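Workshop tips: grasp planning for crinkly packets

Glossy snack packets are harder on the perception stage than tins or boxes. The outline shifts each time the packet is handled, and overhead light leaves white patches that the depth filter tends to read as holes. The notes below are for Flisteck users running the Orlandini planner with a two-finger gripper.

Mask the highlights first. Set the glare threshold in Drimolix, then fill the gaps from the neighbouring pixels before fitting a plane. If the table is also pale, segment on colour as well as depth.

Approach a corner with the fingers open on either side of it. Film creases there without much force, and the planner has fewer contact pairs to score. Keep 10 mm between fingertip and table until the final descent. 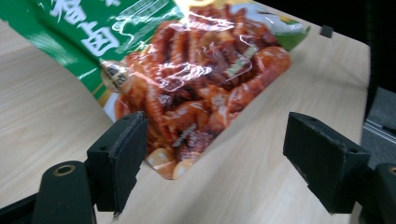 How many candidate grasps should the planner sample for a soft packet?

Start with 50 and raise the figure only if the top 3 scores are nearly equal. At 1,000 the Orlandini planner slows down and the chosen grasp seldom changes.

Printed food photographs can confuse the segmenter, which splits one packet into several objects. Merge any regions that share a plane before passing them on. Chantelle Ngcobo's merge script does this and reads Zoline logs directly.

Limit closing speed in the controller - the force limit alone reacts too late on thin film. Save the settings under a separate profile for soft packaging. Recheck the finger offset after changing pads.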